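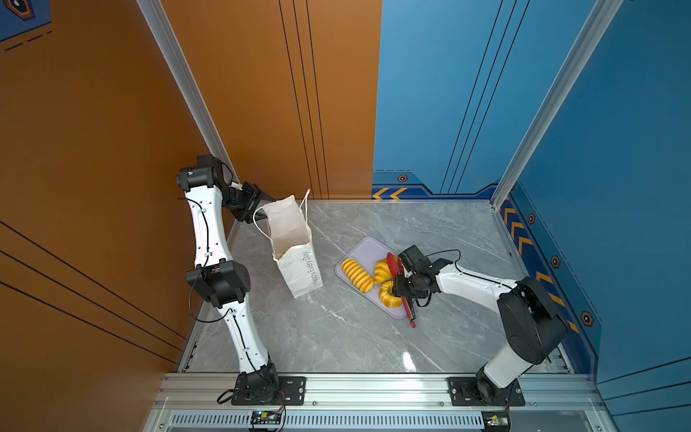
Bread and a paper bag.

I've been playing the new Prirkimari record all week and my neighbours must know it by heart. It's their first since Irfan Wijaya took over the singing, and I'll admit I was sulking about that before I'd heard a note. Well, I was wrong! He's got a lovely cracked voice, and track 4 (the slow one with the accordion) had me in bits on the bus.

They're playing Clondedance in August, up at Koretcombe again, with Vy Khổng opening on her own with just a guitar. Last year 279 of us squeezed into the small tent and I saw almost nothing except a tall man's hat. This time they've got the main field. Tickets went up on the site this morning, so do get in early – I've already bought mine, and one for my sister, who doesn't know yet.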